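Flurkamthorpe Robotics Club: Frequently Asked Questions

Updated 7/15/23

Who can join?

Anyone from ninth grade up. You do not need to be on a school team and you do not need to have built anything before. We have room for 18 members per term. If the term is full, put your name on the waiting list at the front desk and we will email you when a place opens.

When and where do you meet?

Saturdays in the back room of the Cindimmont building, second floor. Doors open at nine. The arms are switched off at noon and cleanup goes on until half past. There is no meeting on the last Saturday of August.

What does it cost?

$40 per term. That covers use of the arms, printed replacement parts and the table supplies. It does not cover the entry fee for the Kyriakidis Cup, which is $30 per team and is due with the entry form.

What do members work on?

Each term has one set of tasks. This term it is the tableware set: a bowl, a spoon and a spoon rest on the green mat. Teams drive the two arms by hand first, record their runs, and then train a program on the recordings. Beginners spend the first three meetings on driving only. 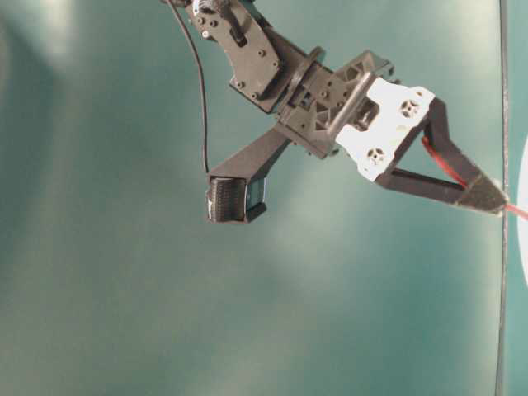
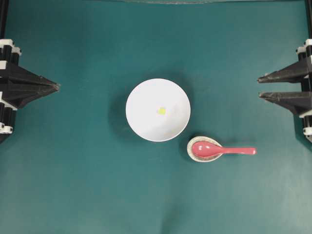
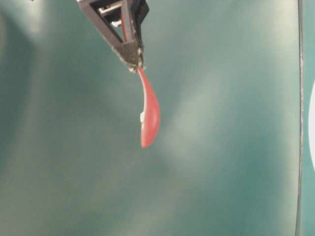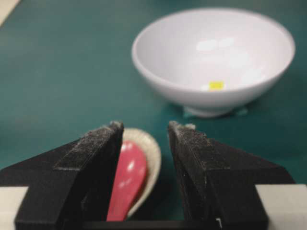
Tableware set on the green mat. The second view has both grippers, the bowl and the spoon in its rest.

Do I have to know how to code?

Not to start. Driving the arms and recording runs takes no code. Training does, and we use short Python scripts that are already written. You change the settings at the top of the file. Brijesh Tripathi teaches a basics session before the regular meeting for people who want to write their own.

How many runs does a team need to record?

It depends on the task and on how clean the runs are. The spoon team last term handed in 364 and threw out the ones where the spoon was dropped. Ask a mentor to look at your first few before you record a lot of them. Bad habits in the driving get copied by the program.

Can I bring my own objects?

Yes, for practice. Please no glass, no knives and nothing with liquid in it. For the Cup, only the objects on the official list may be used. Small light items are harder to pick up than they look, so leave extra time if you plan to use them.

What happens if I break something?

Tell a mentor and write it in the repair log. Fingers and brackets are spare parts and you will not be charged for them. Do not glue a finger back on. Do not plug a loose camera cable back in while the arm has power.

What are the safety rules?

Long hair tied back, no loose sleeves, no hands on the mat while the arms are live. One person drives each arm and a third person stands at the stop button. Anyone in the room can call a stop, and everybody stops.

How does the Kyriakidis Cup work?

Teams of two to four. Each team gets a practice slot and two scored attempts per task. The better attempt counts. Points are given for finishing the task and taken off for touching the objects by hand after the start. Vangelis Lazaridis is the head scorer, and questions about a score go to him the same day.

Can I take my recordings home?

Yes. Bring a USB drive. The files are too large for email. Recordings stay on the club computer, Nuvix, until the end of term and are then deleted, so copy anything you want to keep.

Can parents watch?

Yes, from the chairs along the wall. Please keep phones on silent during scored attempts.

How do I sign up?

Fill in the form at the front desk or ask for one by email. Members under 18 need a parent's signature on the second page.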